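Toy kitchen corner, October

I finally got the play kitchen out of its boxes on Tuesday, and I've been grinning at it ever since! Soon-im Wi passed most of it along to me (thank you, Soon-im), and I added a few bits of my own. The black tabletop makes all the little pieces pop.

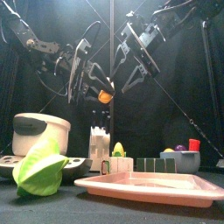

My favorite has to be the rice cooker, white and round-shouldered with a dark grey handle panel, parked on its grey stovetop. I'd have loved one as a kid.

The green plush veggie – lettuce or cabbage, we still can't agree – lives right up front.

And the knife block! White, chunky, three black handles sticking up out of the top. Next on my list are some bowls and a tiny ladle.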